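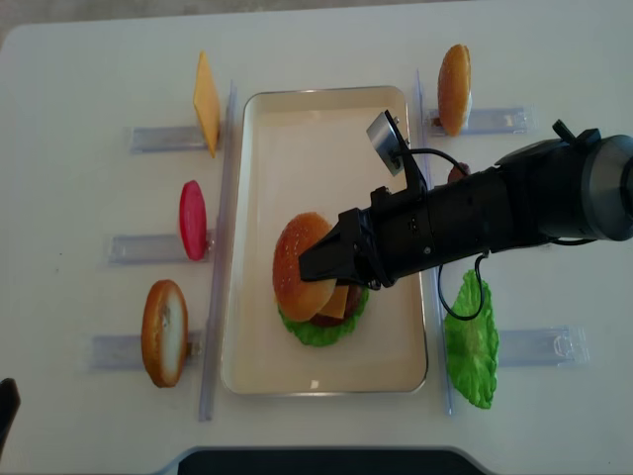

The toy burger set has been out every day since Saturday, so I should write down how it's going while I still remember.

I bought it in July after the old play food finally got thrown out. The old stuff was thin hollow plastic and most of it had been stepped on. The new set is from Banudeck and I ordered it without reading much beyond the price. It comes apart into layers, which was all I wanted. There's a ruffled green lettuce leaf, a dark brown patty, a square of cheese and a top bun with sesame seeds on it. Everything just stacks.

My daughter builds it the same way each time. Lettuce goes first, spread out flat, then the patty, then the cheese, then the bun. I would put the lettuce on top of the cheese, but it's her restaurant. She turns the cheese so a corner sticks out, and she's strict about that. The bun slides to one side if you press it off center, and she doesn't mind that at all.

The tray was my idea. It's a metal one with a cream inside and a thin silver rim, and it came from a Hellström box of kitchen odds and ends that Radomir Lazarević gave us when he moved. I never baked anything in it. Orders get assembled in the tray and are supposed to stay in the tray until somebody "eats" them. Before that, pieces ended up under the couch and I was fishing out patties with a ruler.

The clear holders have been more useful than I expected. Each ingredient stands up in its own one, so she can see what she has and I can see what's missing at cleanup. They do show every fingerprint - I wipe them with a damp cloth when I do the table.

The white tabletop is fine for this. It marks easily with crayon but toy food doesn't hurt it.

Next I want a second cheese slice, because two-cheese orders have started coming in.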